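4.2 What the reading circles told me

I should say up front that I went into this part of the study thinking I knew what I'd hear. I came out at 24 in a small town, and I figured older gay men and lesbians in Prustport would tell me the library saved them. Some did! But Morag Paterson laughed at me (kindly) and said the library was where her aunt worked, so she stayed well away from it.

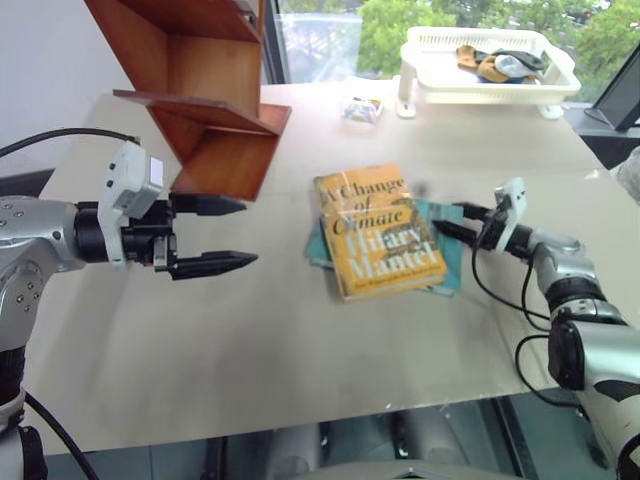
Figure 4. "A Change of Climate" by Hilary Mantel, on top of a teal book or booklet.

I sat in with 2 circles, one in Prustport and one in Cernside, and talked with 15 people between them. Mostly we drank tea and wandered off the topic. Alasdair Dow told me he'd carried the same novel on the bus for a whole winter, hoping another man would recognize it. One finally did, in November, and they're still friends. 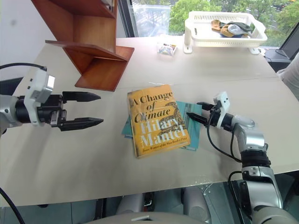
Figure 5. The Mantel novel, with the prize line at the foot of the cover.

Kirsty Geddes is younger and had a teacher who was out, and she kept asking the others why they hadn't just told someone. It got a bit tense. Myrto Kokkinos said, "Told who?" and I've used that as my code for all 9 passages about isolation.
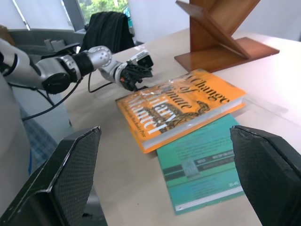
Figure 6. Robotic hand above the upper left corner of a book.

I come back to Kirsty's question in Section 5, where I look at the school interviews.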